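Printed pillowcase with a carrot on it – how do I wash it without losing the print?

Asked by Jeanie Baxter, 5/27/15

Hi all! I'm getting our spare room ready for my nephew and I have one of those novelty pillows with pictures and words all over it. I got it from the Bokamero outlet and it came with no care tag whatsoever, so I'm guessing. The cover is a pale grayish white and it creases if you so much as look at it.
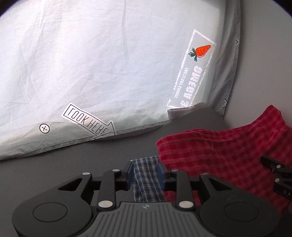
I'd hate to lose the carrot, it's the whole reason I bought the thing (the OMEGA 3 lettering runs backward and I love that too). Can I throw the cover in with my gray sheets, or will they make it dingy? And is ironing out of the question? I also have a red and pink gingham cloth I'd like to wash in the same load if I can get away with it.

3 answers

Senga Semple
I have two printed covers and wash them all the time. Turn the cover inside out, cold water, gentle cycle, and go easy on the detergent. I use Idix liquid but any mild one should do. The gray sheets are probably fine if they've been through the wash a few times already. I would NOT put the gingham in, red is a menace – mine turned 340 thread count sheets the color of bubble gum and I still have them. If it has any fraying, trim the loose threads first or they'll wrap around everything.
For ironing, keep it inside out and on low, with a dish towel in between if you're nervous. I usually just pull mine flat while it's damp and hang it up, and most of the wrinkles drop out.

tosh_1153
just wash it. mine has been through roughly 100 washes and you can still read it

Porchlight
Check whether the cover comes off before you do anything! I had a Serkis one that was sewn shut and the filling went into lumps. If yours is like that, spot clean it with a damp cloth and a drop of dish soap, and test a corner away from the printing. I'd skip the dryer either way.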